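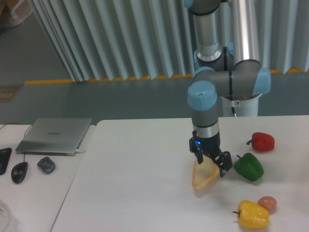 Vol. 8, No. 3, page 5

Bringing Home an Older Cat
Speaker notes, Sieglinde Mühlbauer
Bondau Library, July 18, 2025

Start on time. Say hello, say where the restrooms are, ask people to hold questions until the second half.

Opening. I adopted Kuhlmann in May. He was eleven and had lived with one man his whole life. The shelter called him "reserved." He spent his first five days behind the washing machine and came out at night to eat. I thought I had made a mistake. Tell them that plainly, some of them are in the same spot now.

The first room. Pick a small one with a door. Put in litter, water, food, a bed and a box on its side. Keep the litter away from the food. I used the laundry room and would not do it again, too many gaps to crawl into. A spare bedroom is better if you block off the underside of the bed.

Food. Ask the shelter what he has been eating and buy the same thing. Change over slowly, a spoonful at a time. Call the vet if a cat eats nothing for a full day. Say this twice.

Sitting with the cat. Go in, sit on the floor, read a book. Don't reach for him. I read most of a long novel out loud in there. He came to sniff my sock during the third chapter.

(Pause here, drink water.)

Old joints. Kuhlmann could not get into the tall litter pan I bought. I switched to one with a low front. He has a step up to the couch and another by the window. Rugs help on slick floors. If your cat stops jumping, have it checked, don't put it down to age.

The resident cat. Mine is Skustard, a three-year-old female who believes the hall belongs to her. We fed them on opposite sides of a closed door, then with the door open a crack, then with a baby gate. There was hissing. There was one real fight, my fault, I left the gate unlatched. We went back a step and it took another eight days. They now sleep in the same room on separate chairs.

Money. Older cats often come with a lower adoption fee, but set something aside for teeth and bloodwork. Get an estimate before any dental work. Don't get drawn into the pet insurance question, it ate up the whole hour last time.

Vet visits. Leave the carrier out all year with a towel in it.

Questions. If it's quiet, ask who has a cat that hides. Handouts are on the chair by the door. The sign-up sheet for the Cisen shelter open house goes around last, get the pen back.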